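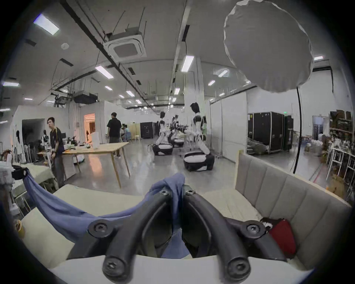
The blue cloth and the gripper, from over by the gray sofa

I have been promising my sister a write-up of the open day since August, and she has stopped asking, so it must be time. Get yourself a coffee. I don't do short.

I went to the robot open day at Padach with my neighbor Bleddyn Mostyn, who is retired from the bus company and will go to anything with the word "open" in front of it. Gardens, churches, a sewage works once (he still talks about it). He saw the flyer at the library in Pultesthorpe and had us both signed up before he'd told me what it was. I'm glad he did, because I would have found a reason not to go, and I'd have missed one of the nicest afternoons of my year.

I'll admit I was expecting a factory. I worked two summers at a bottling plant when I was young, and in my head robots are orange and behind a fence, and there's a yellow line you get yelled at for crossing. This was one great big room with a smooth gray floor and a white pillar, cables and pipes running all over the ceiling, and a sofa. A really good sofa, too, gray with those up-and-down channels in the back. I said to Bleddyn that it looked like someone had started furnishing an apartment and then gotten distracted by robots, and the young woman at the sign-in desk laughed and told me that wasn't far off.

The big robots are what everyone heads for first, naturally. They have a head and arms and a white body, pretty much a person from the waist up, and then instead of legs there's a round base on wheels. Three of them were out in the middle of the floor. I walked all the way around the closest one like I was buying a used car. There was a little boy ahead of me who wanted to know if it could go down stairs, and the guide crouched right down and told him no, and that it couldn't go up them either, and he was so disappointed on the robot's behalf that his grandmother had to take him off to look at something else.

But what I really want to tell you about is the cloth, which was the part I'd have skipped if I'd been left to choose. It was at the sofa end of the room and it was a lot quieter over there. You hold a gripper in your own hand, a black one with two curved fingers that come together at the tips, and you pick things up with it. They had a soft blue cloth to work on. The man running it was a Mr. Ostrowski, very patient, with the sort of voice you'd want on a long flight. He explained that a robot has a terrible time with fabric. A cup is a cup wherever you set it down, he said, but a cloth is a new shape every time you touch it. So people do the job first, by hand, with the same kind of fingers a robot might have, and all of that gets recorded, and the robot learns from it.

I asked him how many times you'd have to pick up a cloth before it got the idea. He said they had 3,284 cloth recordings so far and he would like a good many more. And I thought of my mother, who took in ironing for 22 years, and how she would have loved to be asked to teach somebody for a change!

Then we got a turn. I have folded laundry my whole life and I could not do it. You go in with the fingers and you get either nothing at all or a big bunch of it, and when you finally have one nice corner the rest slides off the other way. I kept wanting to use my thumb. Mr. Ostrowski told me to slow down, then to slow down some more, and on my fifth or sixth try I got a corner up off the cushion and laid it over more or less where I meant to. I was ridiculously proud. Bleddyn got his on the second try and has mentioned it since – at the bus stop, and over my own fence, and to my sister on the phone.

He also asked the question I'd been too polite to ask, about whether this was going to put people out of work. I thought the answer was fair. Mr. Ostrowski said he didn't know, that he thought about it, and that the first thing he personally hoped for was help for people who can't manage at home by themselves. His father had a stroke and can't do buttons or towels. We talked about that for quite a while, and he and Bleddyn got onto hospital parking, and I went and looked at the long wooden table with all the equipment on it until they were done.

There was a short talk afterward. I followed the first half. The speaker told us a bad recording can be worse than no recording, and that a person gets sloppy after a while and has to be sent off for a break, which made me feel better about my own efforts. The second half had a lot of graphs in it, and the room was warm. I'll leave it there.

They told us 214 people had signed up for the day, and that the most they could take was up to 1,000 if they ran it over a weekend, so maybe next year they will. It was free, and there was lemonade. Parking is around the back of the Plastia building, and you should ignore the first sign, which sends you to the loading dock. We went there twice.

One request, if anyone from Padach happens to read this. Please put a few chairs out for the talk. Several of us were leaning on the wall by the end.

I came home and folded the towels that had been in the basket all week, and I caught myself doing it slowly, two fingers on each hand, watching what the corners did. It took forever. My sister wants to come along next time, and Bleddyn has already offered to show her how it's done.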